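Citbridge Table Goods: Frequently Asked Questions

We sell a short list of things: the Donach scale, the Hviid blocks and the Cleltatari cloth. You would be surprised how many emails a short list can produce. Please have a look through this page before writing to us.

What is the Donach scale for?

Weighing small things. It was designed for the kitchen and most people keep it there, next to the flour. It has a flat square plate, a little blue display along the front edge, and no opinions about your baking. The upper limit is 3000 grams. Beyond that it shows a row of dashes until you take the pumpkin off again.

Can I weigh a single block on it?

Yes, and plenty of customers do, usually within minutes of opening the parcel. Put the block in the middle of the plate, let go of it, and wait for the number to settle. If you keep hold of it you are weighing your own indecision as well. The scale reads in whole grams, so two blocks that look the same may come out a gram apart. They are made of wood and wood does that. We don't exchange blocks for being a gram out.

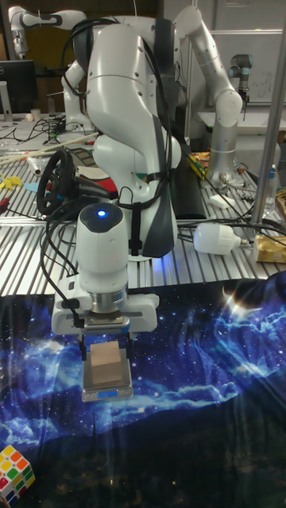

Why does my scale give a different reading every time?

Nearly always it's the surface underneath. In order of how often we hear it:

One foot is on a fold of the cloth. Smooth the cloth or move the scale.

The scale is on a slatted or grooved top, and a foot has found a groove. Put a tray or a large book under it.

Something is leaning against the plate. Cereal boxes are the main culprits.

The battery is flat. The display goes faint first, then starts making things up.

If none of those applies, turn it off, clear the plate and turn it on again. It takes whatever is on the plate at switch-on as zero, including your elbow.

Are the Hviid blocks toys?

They are plain light-brown cubes, sold in a box of 16. No letters, no numbers, no farm animals. People use them as counters, as table wedges, for teaching weights and measures, and for stacking during long phone calls. Please don't give them to children under three, who will treat them as food.

Do you paint or varnish them?

No. We sand them and leave it there. If you want them red, buy some red paint. Varnished blocks slide off one another, which was the subject of several letters the year we tried it.

One of my blocks is darker than the others. Is it faulty?

It is not faulty. It came from another part of the plank. We could sort every box by shade, and then we would have to charge you for the afternoon.

Is the Cleltatari cloth really that blue?

It is dark blue, printed with stars, pale swirling clouds and some bright flares, and it gets steadily darker towards one end until it is nearly black. Screens vary, so if yours makes everything look like a swimming pool, go by the words. The pattern number is 693, in case you want a second one to match.

Which way round does it go?

Whichever way you like. We tend to put the dark end towards the person sitting down, as crumbs and pencil marks have a habit of arriving there. Others prefer the dark end at the back and the stars under their nose. Both camps have written to us with some feeling.
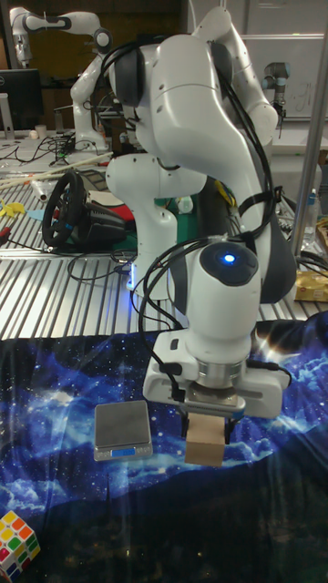 Whichever end you choose, leave enough hanging over the front that it doesn't creep backwards every time you lean on it. On a metal or polished top, a strip of non-slip matting underneath helps. It will still wrinkle a bit at the back. You can iron it on a cool setting, inside out, though the wrinkles know the way home.

Can I wash it?

Yes, on a cool wash, by itself the first time. We say "by itself" and every September someone writes to tell us about a school shirt. Dry it flat or over a line. Tumble drying will cost you a hand's width of galaxy.

Does the set come with the Rubik's cube?

No. The set is one scale, one box of blocks and one cloth. This is the question we get most, and the person who answers it has never solved a cube either, so there's no point asking for tips.

Does it include anything else in the photographs, then?

No. No steering wheel, no bench. See above for what you get.

Can I buy one block instead of a box?

We have done it, and the postage came to more than the block. If you've lost one, look under the sofa first. If you've looked, we'll send a bag of 13 seconds for a reduced price. They have small knocks on the corners and are otherwise perfectly decent cubes.

How long does delivery take?

Orders placed before noon are packed the same day. After that they belong to the courier, and we know only what the tracking page knows.

What if I change my mind?

Send it back unused and we'll refund you once it reaches us. "Unused" means no flour in the battery compartment. We do check.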